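Household Tips for Getting Your Whole Deposit Back

After enough years of handing out keys at Bimwood, I can tell you that most folks who lose part of a deposit lose it over little things, and most of those little things take an afternoon and a bucket of warm water. So pour yourself something nice and let me ramble a bit.

Start with the walls

Small nail holes fill nicely with plain white spackle and an old gift card. Press it in, scrape it flat, let it dry overnight and go over it lightly with fine sandpaper. Please don't use toothpaste! I know your uncle swears by it, but it yellows, and then we both have a bigger job.
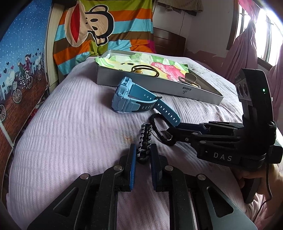
The oven, bless it

Baking soda and water, mixed to a paste, spread on thick and left until morning. Wipe it out with a damp rag and go over it again with a little vinegar on the cloth. Keep the paste off the heating elements. Our Gastdale kitchens have the older ranges, and the drip pans lift right out, so you can soak those in the sink while you do the rest.

Carpet dents

Set an ice cube in each dent where the couch stood, let it melt, blot it with a towel and fluff the pile up with a spoon. Laurențiu Avram, our maintenance man over on Flanagan, taught me that one, and I've passed it along to every tenant who would stand still long enough to hear it.
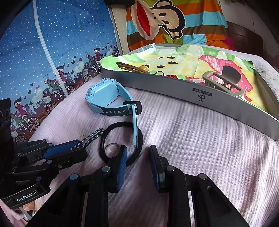
Closets and drawers come last, and they are where people leave the most behind. Open every one of them, even the skinny one beside the stove, and run your hand along the back of the top shelf. Small things are the worst for getting left, a child's watch or a braided hair tie especially, so I like to lay them all out together on the bedspread and zip them into one bag before the bed gets stripped. Tape that bag inside the lid of the box you plan to open first.

When you're all done, take a few pictures of each room with the lights on and email them to the office before you drop off your keys. The slot by the front door is open all night, and there are envelopes in the tray underneath.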